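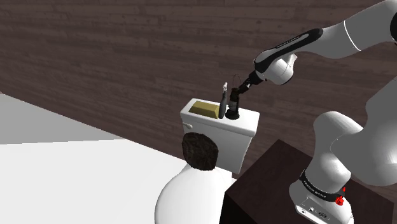

Emilian Filip and Phúc Lương have been building their bathroom since December, and it still has no plumbing. It exists on one computer at the back of Fuscombe, the shared workshop where both of them rent bench space, and it is the practice room for an arm they hope to have running there by the end of the year. The walls are brown planks, the floor is plain white, and the arm stands on a dark box next to the toilet, close enough to reach the things lined up on the tank lid. Most of their evenings go into those things.

The project is called Jimuvia. Filip repairs elevators for a living and had never written a line of simulation code before he joined the workshop. Lương teaches math and had written quite a lot of it, mostly for swinging pendulums. They met over a broken band saw and found they both wanted an arm that could tidy a small room.

"A kitchen was my idea," Lương says. "Emilian said everyone does kitchens."

They bought the motors first, which they now call a mistake. The parts took up two shelves for most of the winter while the pair worked out that they had no safe way to test anything. So they built the room on the computer, starting with free models and fixing them as they went. Filip has a notebook listing every object that fell through a surface it was supposed to rest on. There are 122 entries.

Weight gave them the most trouble. A downloaded bottle arrives with a shape and a surface, and the number for how heavy it is may be anything at all. One early version weighed as much as a car battery, and the arm strained at it for an hour before they checked the file. Now every object goes on a kitchen scale first if they can find a real one like it, and Lương types in the result.
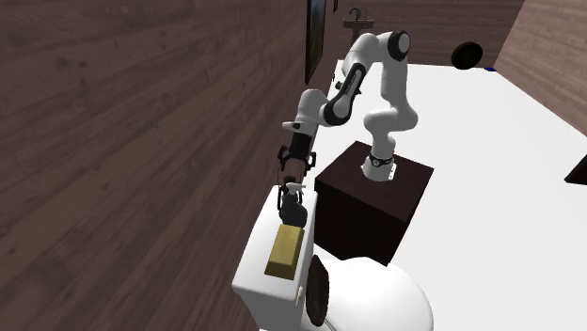 The gripper over the spray bottle on the tank, in the Jimuvia practice room.

The narrow tank top was Filip's choice. He wanted a shelf with little room for error and objects of different shapes set close together. A run takes 16 seconds of simulated time and ends when the arm lifts something or the clock gives out. They leave batches going overnight and read the log over coffee - Filip before work, Lương whenever his first class lets him.

The log stood at 407 runs when I visited. Lương would not give me a success rate. He said it changed every time they corrected a mistake in the room, and that the early numbers were flattering because friction had been set far too high.

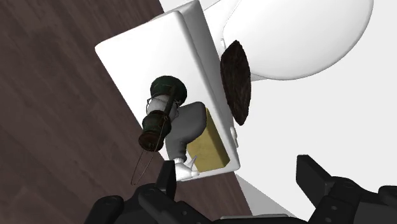 Finger spacing is this month's argument. Filip favors opening the gripper wide and closing late, which gives the arm some slack if it comes in off center. Lương would come in narrow, so that nothing gets bumped on the way. With the lantern right up against the spray bottle and the yellow block on the bottle's other side, a wide grip has a black finger on each side of a crowd, and he thinks it is asking for a spill. They have agreed to try 7 openings and compare.

The real arm is about half assembled. Its base is bolted to a bench Filip made from scrap oak, and the wrist is waiting on a bearing from Hodberg that has been back-ordered twice. The members' group at Fuscombe has offered them a corner by the loading door. Filip has started pricing used toilets.

Print this article | E-mail this article
Posted 2026-06-22

Related
A plotter from two dead printers
Thân: inside a one-room motor shop
What to ask before you join a shared workshop

Home | Features | Projects | Tools | Letters | Subscribe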